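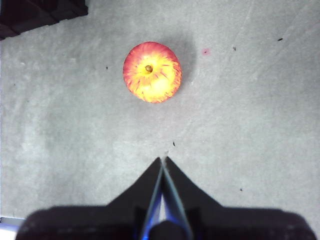 *Yellow apple with red striping, stem end up.*

# nitdale-orchard-notes

Plain text transcriptions of the Nitdale orchard ledgers. 2,110 entries so far, all typed by hand. Apples mostly, few pears, one page of quinces.

## Whats in here

- `ledgers.csv` - one row per ledger line
- `varieties.csv` - 82 variety names, w/ spelling variants
- `pages/` - raw text, page by page, line breaks kept

## Columns

`page`, `line`, `variety_raw`, `variety_clean`, `bushels`, `buyer`, `remark`

`variety_raw` is exactly what the clerk wrote. Don't fix it. `variety_clean` is my best guess, blank if no guess.

## Known problems

- Ledger 2 has water damage, last 300 lines are patchy. Unreadable words are `[?]`
- "Sandhu" is a buyer in some rows and a block of trees in others. Check the remark
- Zirville sales went in a separate book, don't have it
- Bushels sometimes halves, sometimes baskets. Never converted
- October rows are out of order, clerk seems to of caught up at the end of the month

## Not done

Pear names. Prices (seperate file, someday). Map of the blocks.

## Use

Free for anything, just credit the repo. Send corrections with page + line number please, otherwise I can't find them.

Contact: Hemant Nigam, via the issues page | © Nitdale Orchard Notes | Back to top

Comments

**pomebody:** page 14 line 6, pretty sure thats "Russet" and not "Basset"

**hnigam:** fixed, thx

**ladder_kt:** any chance of the Zirville book turning up? my grandad sold there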